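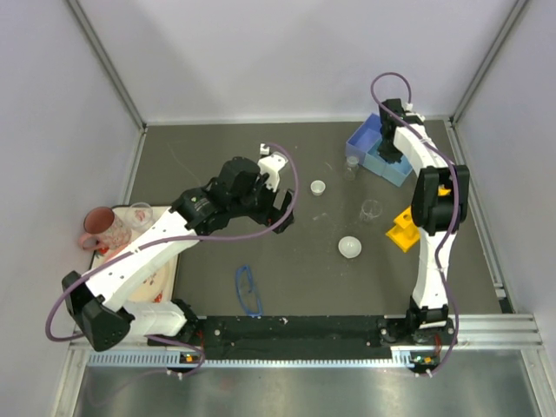
The mission archive at Grorwood opened its stores to visitors on 2020-06-24, and I attended the morning tour. The collection covers the Farerine mission from its first station to its closure, and consists mainly of letters, station registers and printed tracts. Household goods form a smaller part. The mission's inventories list crockery by pattern, and entries for plates with printed decoration are frequent. A round plate printed in red and pink, set on a cream-coloured tray, is the sort of thing a clerk there would have entered as "plate, printed, coloured", with no further detail.

The tour began in the register room. There are 403 bound volumes, shelved by station and then by year. Baptisms, burials and school attendance were at first kept in a single book. Separate books were introduced after an inspection found that burials had been entered twice at Larkell, the inland station. The corrected pages were pasted over the originals, and the paste has since failed in 11 of the volumes. These are kept flat in boxes and are not issued to readers.

The second room holds the letters. Most are reports to the home board, written on both sides of thin paper. Ink has passed through the sheet in many cases and the text is hard to read without a backing card. The guide showed a run of 47 letters from Larkell dealing with one question: whether the hymn book should be printed in the local script or in Roman letters. The board favoured Roman letters on grounds of cost. The station printed in the local script and sent the bill home in January.

The Seppälä press, on which the hymn book was set, stands in the passage between the two rooms. It lacks its handle. Almost 100 pieces of the original type survive in a drawer below, unsorted.

The catalogue of letters is on cards only. Readers must apply in writing and give the station and the year. The registers can be seen without an application, except for the boxed volumes. Lockers are by the side entrance, and only pencils may be taken in.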